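Getting to the gate at Gerno

A good many of you have written in since the spring asking about the new shuttle out to Gerno airport, so I thought I would put down what I know while it is fresh. I rode it myself in January with my neighbor Refugio Trujillo, and we were both pleasantly surprised!

The bus is run by Ellanen and leaves from the stop across from the old post office. It takes 22 minutes when the roads are clear, and the driver will help with heavy bags if you ask (mine was very heavy, I'm afraid – I always pack for every kind of weather).
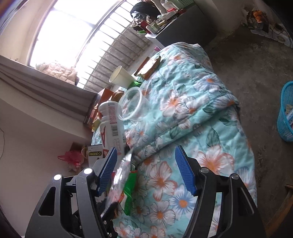 Once you are dropped off, the check-in desks are straight ahead and the security line is up the ramp to the left. Do keep your ticket handy, as they look at it twice. Gate 43 is the long walk, so leave yourself plenty of time if that is yours, and there are benches along the way if you want to catch your breath.

The Gillik coffee counter opens before the first flight and makes a very decent egg roll.

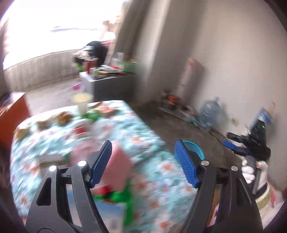
Parking is still the sore point. The Van der Linden lot has 430 spaces and fills up early around the holidays, and Sombat Khamphan tells me he circled it for ages last time and nearly missed his plane. If you would like a seat on the shuttle instead, the winter timetable comes out on 8/20/18 and copies will be at the front desk.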